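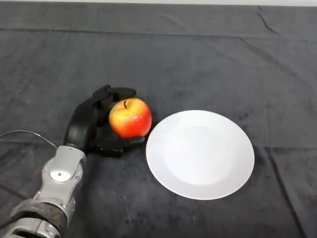 What "local" means at the supermarket

Thu 8 August

The Flarkell near me has put up new signs over the produce. They are green, they have a little drawing of a barn on them, and they say "Grown Close to Home." I stood under one for a while trying to find out how close, and whose home.

The small print on the apple shelf said Potton. I looked it up when I got back. Potton is 116 miles from my front door, which I suppose is close if you have come from the moon. The pears, two bins over and under the same barn, were from Paltness. That one is 581 miles. I checked it twice, once by road and once in a straight line, and the straight line did not help much.

I wrote to the store in March, when the first of these signs went up over the potatoes, and asked what the rule was. I got a reply saying they are proud to work with growers who share their values. I wrote back asking for a number. I am still waiting.

Maybe there is no number. I have read a fair amount about this now and every chain seems to pick its own line. Same state, same region, a day's drive. A day's drive is my favorite, because it depends so much on who is driving.

Then there is the price. Apples under the barn were $2 a pound more than the plain ones next to them. I bought both kinds and ate them over a weekend, and I could not tell you which was which without the stickers. Perhaps my taste buds are bad. I would still like to know where the extra money goes, and I doubt it goes to Potton.

People tell me to use the farmers' market instead, and I do, sometimes. But the Wragg market has its own problem. Two of the stalls there were selling bananas last month, from crates, with a chalkboard that said "farm fresh" – and sure, I guess, there was a farm involved somewhere.

What I would like is dull. Put the name of the town on the shelf in letters I can read without bending down, and the date the fruit was picked. Leave the barn off. If the apples spent the winter in cold storage, say that too. I will probably buy them anyway.

Comments are open, and if you work in produce and know what the rule is, please tell me.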